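冷蔵庫の棚おろし、瓶はいつも奥にいる

文=ファティマ・デワン

友人の家に招かれて、台所でお茶をいれてもらっているあいだに、つい冷蔵庫のほうへ目がいってしまう。開けてもらえたらもっとうれしい。本棚を見せてもらうのに似ているとよく言われるけれど、私にとっては本棚よりもずっとおしゃべりで、ずっと油断していて、だからこそ楽しい場所なのです。本はよそゆきの顔をして並んでいられますが、半分使ったたまねぎはそうはいきませんものね。

今回、冷蔵庫の整理を特集したいと編集部に言われたとき、真っ先に思い浮かんだのはスマイヤ・プラマニクさんの台所でした。フォロサムという坂の多い町で、小さな惣菜店「レモラ」を営んでいる方です。店の厨房はそれはもう見事に片づいていて、どの容器にも日付が書かれ、布巾の端までそろっている。ところがご自宅の冷蔵庫はというと、ご本人いわく「店で使いはたした几帳面さの、残りかすでやっている」のだそうで、私はその言い方がすっかり気に入ってしまいました。

お邪魔したのは10月の、雨のあがった午前でした。玄関で靴を脱いでいるともう生姜の匂いがして、台所では前の晩の豆の煮ものが弱火にかかっています。テーブルに古新聞を広げ、保冷バッグを二つ口を開けて並べ、さあ始めましょうか、とスマイヤさんが袖をまくりました。

整理というと、まず全部出しなさいと書いてある本が多いでしょう。私も若いころはそうしていました。床いっぱいに瓶や袋を並べて、途中で電話が鳴って、戻ってきたらバターがやわらかくなっていて、泣きたい気持ちで元に戻したことが一度や二度ではありません。スマイヤさんは一段ずつしか出しません。一段出して、拭いて、戻す。それが終わるまで次の段には手をつけない。一段に20分かかる日もあれば、お茶が冷めないうちに終わる日もあるそうです。今日はここまで、とやめてしまってもかまわないのがいいのよ、と笑っていました。

順番は下から。野菜の引き出しが最初です。葉ものは根元を湿らせた紙で包み、できれば立てておく。トマトのようなやわらかい実ものは、重ねすぎない。袋に入ったままの野菜は、いったん口を開けて中の水気をぬぐってやるだけで、ずいぶんもちが違います。引き出しの底に敷いた紙は、めくると必ず何かの皮がくっついていて、これを丸めて捨てる瞬間がいちばん好きだとスマイヤさんは言います。私も同感です。にんじんのしっぽや、しなびかけた青ねぎは小鍋に集めて、その日のうちにスープにしてしまいます。

それから真ん中の段へ。ここは毎日手が伸びる場所なので、残りものや開けた包みなど、早く食べたいものばかりを集めます。スマイヤさんの家では、ご近所のタフシン・シクダーさんが釣りの帰りに魚を置いていったり、お姪御さんが菓子を持ってきたりするものですから、この段だけはどうしても計画どおりになりません。そこで思いきって、右側の三分の一をいつも「まだ決まっていないところ」にしておく。これはすぐにまねをしたくなって、帰ってその晩のうちにわが家にも作りました。三日で埋まりましたけれど。

さて、瓶の話です。冷蔵庫の整理で誰もが手を止めるのは、たぶんここではないでしょうか。ジャム、漬けもの、いただきものの蜂蜜、旅先で買った辛いペースト。瓶は腐りにくく、しかも場所をとるのに文句を言わないので、いつのまにか奥へ奥へと下がっていきます。スマイヤさんは一本ずつ蓋を開けて匂いをかぎ、スプーンの先でなめ、残りが少ないものは小さな空き瓶に移していきました。この日、最後まで処遇が決まらなかったのは、お母さまのレシピで煮たというタマリンドのチャツネです。400グラムの実を買ってきて、こして、黒糖を入れて、鍋につきっきりで煮る。もったいなくて使えないまま季節がひとつ過ぎてしまったと言うので、それなら今日のお昼に食べましょうよと私が言いだし、揚げた芋にたっぷりつけていただきました。酸っぱくて、あとから甘くて、とてもおいしかった！

使いかけの瓶には、蓋に日付を書いた紙テープを貼ります。開けた日だけで十分。中身の名前まで書こうとすると面倒になって続かない、というのがスマイヤさんの経験だそうで、見れば中身はわかるでしょう、とあっさりしたものです。色の似た瓶がいくつもある家では、頭の一文字くらいは書いておいてもよいかもしれません。

いちばん上の段には、紙や袋で包んだものをまとめます。上は目が届きにくいので、浅い箱や引き出し式のケースを使うと楽になります。奥のものを取るのに手前を全部どかすようでは、せっかくしまっても忘れてしまいますから。包みは、できれば口を手前に向けて。袋の端がこちらを向いているだけで、つまんで引き出せるのです。

拭き掃除についても少しだけ。ぬるま湯に重曹を溶かし、固くしぼった布で棚板の縁をなぞります。汚れがたまるのは平らなところよりも縁と溝で、綿棒が一本あると気持ちよく仕上がります。霜がついているところを見つけても、刃物でこそげるのはやめておきましょう。温めたタオルをあてて、ゆるんだところをそっと拭きとるくらいがちょうどいいのです。

片づけのあいだ、私たちはずっとしゃべっていました。店の家賃のこと、亡くなった猫のこと、若いころに二人とも読んでいた同じ連載小説のこと。手が動いていると口もよく動くもので、気がつけば豆の鍋はすっかりとろりとしていました。スマイヤさんは瓶に詰めた豆をひとつ持たせてくれて、うちの「まだ決まっていないところ」は、その日さっそく役に立ったというわけです。

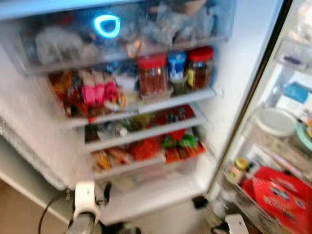
赤い蓋の瓶は棚の奥のほうに。下の引き出しには、赤い実ものと青い葉もの。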